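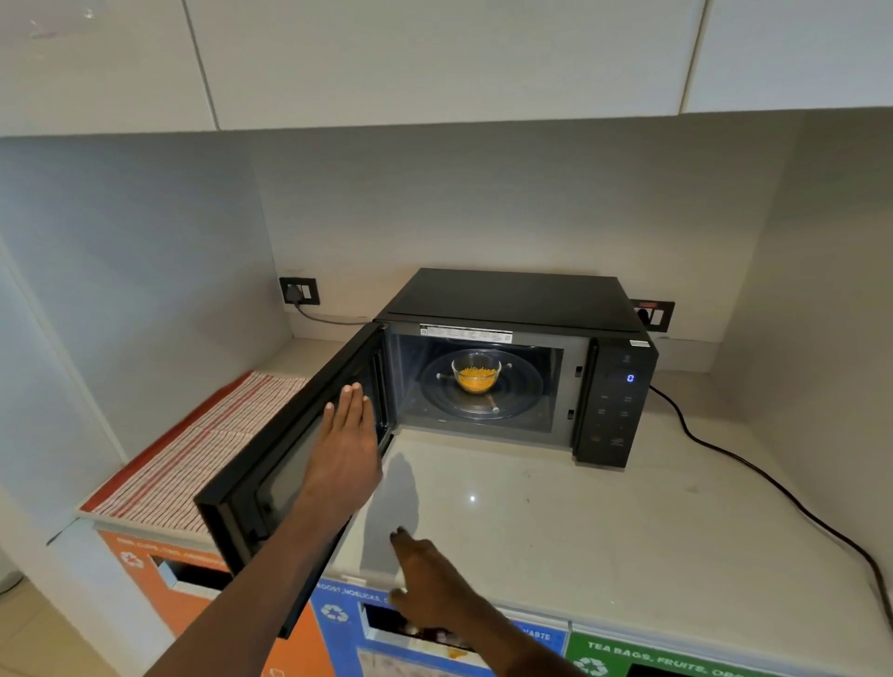 Geetha Lobo wrote in to say that microwaving a small bowl of grated carrot or squash ruins it every time, and that she has gone back to a pan. Fair complaint. I had the same trouble for years and blamed the oven, the bowl and the supermarket before I looked at what I was doing.

Most advice on this subject is poor. The booklet that came with my old Trolero had a button for "vegetables", as if a whole potato and a handful of shreds wanted the same treatment. I don't use the preset buttons any more and I doubt you should.

What you need

A small clear glass bowl that is marked as microwave safe. Check the bottom. Plenty of glass isn't, and a nice thick feel proves nothing.
A plate or loose lid to go on top.
A fork.

Steps

1. Read the wattage label on your own oven. My times are for 500 watts. If your machine only shows power levels, you will have to do some arithmetic, and "medium" is not a number.

2. Grate the vegetable and drop it into the bowl without pressing it down. Packed shreds go mushy at the edges and stay raw in the core.

3. Add a spoonful of water. Recipes that tell you to add half a cup are making soup.

4. Open the door all the way before you pick up the bowl. A door left half open swings into your wrist.

5. Put the bowl on the turntable and lay the plate on top, a little off center so steam can get out. Some people swear that food cooks better near the rim of the turntable. With a bowl this small I have never been able to tell.

6. Cook for 2 minutes, then stop and stir with the fork. Taste a few shreds. If they still crunch, go on in short bursts.

7. Let it stand, covered, before you eat it. I used to think standing time was padding put in by manual writers. I was wrong about that one.

8. Take the bowl out with a dry cloth. Glass holds heat, and a damp cloth will let it straight through to your fingers.

About those gadgets

The Mutitz steamer cup does the same job as a plate and is harder to wash. Vignesh Amin likes his and says the shreds come out drier. Maybe - I tried it in July and couldn't tell the two bowls apart.

Leftovers keep in the fridge overnight. Reheat them without the water.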